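Edham: two-arm teleoperation kit, test users wanted
Orkbridge is looking for 9 people to try out Edham in August
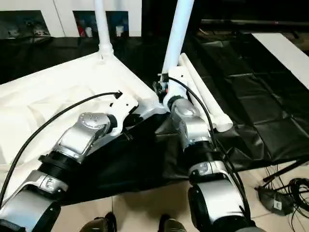 Edham is a kit for running a pair of robot arms by hand. The operator moves two lightweight handles and the arms copy the movement, with a gripper on each. We sell it to small workshops, training centres and event hire firms that handle awkward goods: covers, sheeting, poles, frames, anything that folds or sags when you pick it up. The current version has been out with a handful of customers since spring. Before we settle the next one we want people who have never used it to spend proper time on it and tell us what is wrong.

What you would be doing

You would come to our unit at Essien for four sessions of three hours each. The first is training. In the other three you work through a set of handling jobs: gripping a pole and holding it steady, drawing a sheet over a frame, folding a cover back, passing a piece from one gripper to the other. One of our staff is in the room throughout. After each job you fill in a short form, and at the end of the fourth session there is an interview of 40 minutes with Qiuyue Jiang, who leads product testing.

We also want your opinion of the printed manual. Two customers have told us the section on cable routing is hard to follow and we would like to know where you get stuck. Please be blunt.

Who can apply

You should be 18 or over and able to stand for up to an hour at a time (there are breaks, and a stool if you want it). You need to be able to use both hands. Glasses are fine. No experience with robots is needed, and for this round we can't take anyone who has operated arms for a living. Experience of putting up stalls, marquees, stage sets or market covers is very welcome, as is upholstery or laundry work. Left-handed applicants are especially encouraged. Our last round had only one.

Closed, flat shoes must be worn on the floor. Long hair should be tied back.

Pay and practical matters

You will be paid a flat fee for each session attended, plus public transport costs on production of a ticket. The fee is in the information sheet we send out when you apply. If you drop out part way you keep what you have earned so far. Sessions start at 9.30 or 1.30 and we try to give people the slot they ask for. There is parking behind the building but it fills up early.

Sessions are recorded, both the movement of the arms and the video from the cameras. Recordings are stored under a participant number. You can ask us to delete yours at any point up to the end of the round.

How to apply

Write to Adjoa Agbenyega at the Orkbridge office with your name, the work you do or have done, which hand you write with and the times you can manage. A few lines will do, we don't need a CV. Applications close at noon on Friday and everyone will get a reply.

Questions about the kit itself should go to Korkor Mahama on the Edham support desk.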